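4. Loading a Book File onto the Inis Reader

This section covers novels and story collections bought from the Vatard store, including serials sold in parts. For files from other sellers, see section 6.

4.1 Before you start

Check that the reader has at least 300 MB of free space. A typical science fiction novel needs far less, but illustrated editions and box sets can be large. Charge the reader to half or more before a transfer.

4.2 Transferring the file

1. Sign in to your Vatard account on the computer and open My Shelf.
2. Select the title and choose Download. Save the file without renaming it.
3. Connect the reader with the supplied cable. The Transfer screen opens.
4. Copy the file to the folder named Books.
5. Choose Eject on the computer, then unplug the cable.
6. On the reader, press Home and wait for the cover to show.

Note: Books of more than 1,000 pages may take several minutes to index. Search does not work until indexing ends.

CAUTION: Do not unplug the cable while the Transfer screen is open. The library list may be damaged and must then be rebuilt (section 9.2).

4.3 Series order

The reader sorts a series by the volume number stored in each file. Prequels and short stories often have no number and are placed last. To change this:

1. Hold the cover until the menu opens.
2. Choose Edit Details, then Volume.
3. Enter a number. Decimals such as 1.5 are accepted.
4. Choose Save.

A series can hold up to 100 titles. 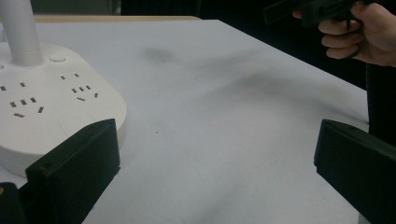
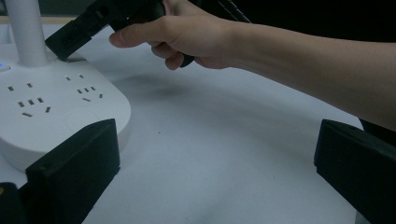 4.4 Sample chapters

Samples are kept in a separate list and do not merge with the full book. When you buy the full title, your place in the sample is not carried over. To remove a sample, hold its cover and choose Delete. Notes made in the sample are deleted with it; export them first (section 7.1).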